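FNT 230: Fantastic Fiction on Page and Screen
Harnport College, Department of English
Notes for Unit 4: From Novella to Season

Read these before class. They cover most of what I'll say and leave out the digressions, so if you come anyway you'll get the digressions.

Reading for the unit
Grethe Damgaard, Fundum (the whole thing; it's a novella, you'll live)
Teófilo Yupanqui, The Carhuamaca Line, parts one and two
Lenerdale, episodes 1, 2 and 5 (on reserve at the library desk, with the subtitles that work)

1. Where we left off

Last unit we looked at short stories that became films, and we found that the usual complaint ("they added a bunch of stuff") is a description of the job. A story of 40 pages doesn't have two hours in it. Somebody has to put them there. The question we kept asking was where the added material came from: the story's own leftovers, other stories by the same author, or the big shared closet where screenwriters keep dead wives and estranged brothers.

A season of television makes this worse. Lenerdale ran seven episodes, and its source is a novella you can finish on a medium-length bus ride. Do the math on that before you get angry at the writers.

2. Fundum, briefly

You've all read it, so this is for the people who haven't.

A mining town sits at the top of a shaft nobody has reached the bottom of. The company that owns the shaft lowers people into it on long contracts. They come back up on schedule, in good health, and very slightly polite. The narrator, Ansa, keeps the payroll. She notices that the returning miners sign for their wages in handwriting that gets better every time.

That's the horror. It is a story about penmanship and it scared me badly enough that I turned on a lamp.
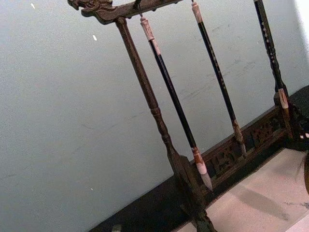 Brush rack with a carved dragon's head at the end of the crossbar.

Three things to mark in your copy:

The opening. Damgaard spends the first two pages on wages, deductions and the price of boots. Students skim this. Go back and look at what the deductions are for.

The middle section, where Ansa compares signatures. Note how little she says about her feelings. She tells us what the loops look like and lets us do the rest. When people say a story has "atmosphere," they often mean that the narrator has declined to panic on our behalf.

The last paragraph. We never go down the shaft. Hold on to this, as it's the thing the show could not stand.

3. Serial form, then and now

Fundum first appeared in installments, and you can feel the joints. Each of the five parts ends on a piece of paper: a ledger, a letter, a receipt, a notice, a contract. A reader who waited a month between parts needed something small enough to carry around in the head, and a signature is about as portable as a menace gets.

Television has the same problem and usually solves it by having somebody kick down a door. We'll call the two solutions the object ending and the event ending. They're my terms, so don't go looking for them in the databases.

An object ending leaves you with a thing that means more than it did ten minutes ago. It costs nothing to produce. It also makes network executives nervous, because the thing is just lying there.

An event ending leaves you in the middle of an action. It's reliable. Its weakness shows up at the start of the next episode, when the action has to be finished off quickly so that everyone can get back to talking in kitchens.

For class, bring one example of each from anything you like. Last fall somebody brought a cereal commercial and made a good case for it.

4. What Lenerdale did

The show moves the story from Damgaard's unnamed town to a place called Lenerdale, which has fog, a diner and a sheriff. Ansa becomes Anna. Anna has a dead husband (see the closet, above).

Changes worth arguing about:

Ansa works alone in the book. Anna gets a coworker, Pruitt, who exists so that she can say things out loud. Prose can sit inside a head for sixty pages without anyone minding. A camera pointed at a woman reading a ledger gets restless. So Pruitt asks, "What is it?" and Anna tells him. He asks this, in one form or another, all season. He's a very tired kind of character and I've grown fond of him.

The handwriting stays in, to the show's credit, for two full episodes. Then it's joined by black veins, a hum, and a child who draws spirals. Consider whether each of these adds fear or only adds volume.
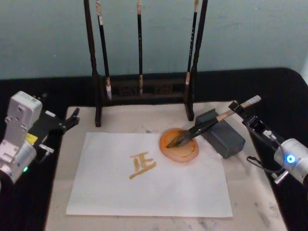
Calligraphy brush clamped near the end of its handle.

We go down the shaft. Episode 5, all of it. I'd like us to be fair about this. The sequence is well shot, the sound is wonderful, and the first ten minutes of descent are better than anything I expected from the show. Then the elevator stops and there is something at the bottom. Write down, at that moment, whether you feel more afraid or less. We'll collect the answers. In my experience the room splits, and the split has little to do with who liked the book.

5. The argument about the bottom of the shaft

Two positions. You'll recognize them from every conversation you've ever had about a monster.

Position A: never show it. The reader's imagination is better funded than any effects department. Fundum works because the shaft stays a hole, and a hole can hold whatever you personally can't stand. Show the thing and it becomes one particular thing, with elbows.

Position B: show it eventually. Withholding is a promise, and at some point a promise that's never kept starts to look like a writer who didn't have an idea. A reader will forgive a novella for stopping at the edge. A viewer who has given you seven evenings may feel entitled to a look.

I used to hold Position A quite loudly. Then I taught Yupanqui and became confused, and I've stayed that way.

6. Yupanqui as the counterexample

The Carhuamaca Line is a novel, 464 pages in our edition, about a railway that crosses a high plain where time runs at different speeds on the two rails. (Don't ask how the trains stay on. A character asks in chapter three and is treated as rude.)

Yupanqui shows everything. The engine that arrives before it leaves is described down to the rivets. The dead conductor turns up in the first chapter, takes tickets, and complains about his knees. There's no edge we're asked to stop at, and the book is still frightening, in a slower way, like noticing that a clock in your house has been wrong for years.

So how does it work? Some suggestions to start from:

Yupanqui puts the strangeness in the rules and keeps the people ordinary. His passengers worry about lunch.

He uses repetition. The station announcement appears again and again with one word changed. By part two you're reading it the way you'd listen to a noise in the attic.

His narrator is bored. Compare Ansa, who is calm. Calm and bored look alike from a distance, and they do very different jobs. Calm tells us that there's something to be calm about.

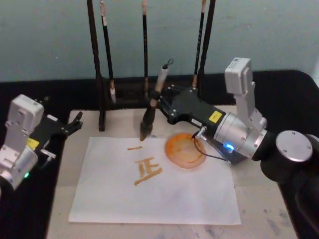

Brush tip on the paper, just above the written characters.

Nobody has filmed The Carhuamaca Line. I've heard it called unfilmable, a word people use until the minute someone signs a check. For the in-class exercise, assume the check has been signed.

In-class exercise
In groups, break part one into three episodes. For each, decide:
where it starts
whose episode it is
what it ends on, and whether that's an object or an event
what you had to invent, and which closet you got it from

You may not use a voiceover. You may use one fog machine per group.

7. Fidelity, a word to be careful with

"Faithful" gets used in reviews as though it had one meaning. It has at least these, and they fight each other.

Faithful to plot: the same things happen in the same order. Easy to check, which is why it gets checked.

Faithful to tone: it feels the same. Hard to check, and where most of the shouting comes from.

Faithful to method: the adaptation does with its own tools what the source did with words. Lenerdale's best moment is of this kind. In episode 2 the payroll scene runs in one take, no music, with only the scratch of the pen, and the pen keeps getting smoother.
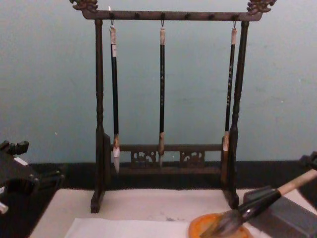 The sound people noticed what Damgaard was up to and found a version of it that only sound could do. Nothing in the novella mentions the noise of writing. I'd call that scene the most faithful thing in the season, and it contains not one line from the book.

A fourth kind, faithful to the fans, I leave to those of you with strong stomachs.

8. Short paper

Length: 500 words. I do stop reading.

Choose one scene in Fundum that Lenerdale keeps. Describe what the scene does to a reader, and then what it does to a viewer. Say where the difference comes from. Be specific: a cut, a sentence, a pause, Pruitt.

Please don't tell me which one is better until the final paragraph. If you find by then that you no longer want to, leave it out.

Common problems in past papers:
Retelling the plot. I've read it.
"The book lets you use your imagination." So does a phone book. Say what it makes you imagine, and with which words.
Blaming the budget. You don't know the budget and neither do I.
Calling the ending "ambiguous" and moving on. Name the two or three things it could mean and tell me which sentences support each.

Quote from the print edition with page numbers. For the show, give episode and approximate minute. Papers go in the tray outside my office by 4 p.m. on the due date in October; the tray is the gray one, and the blue one belongs to Linguistics, who will not give your paper back.

Next unit: haunted houses, and why they're always bigger than the family can afford. Start the reading early, the first chapter is slow and she means it to be.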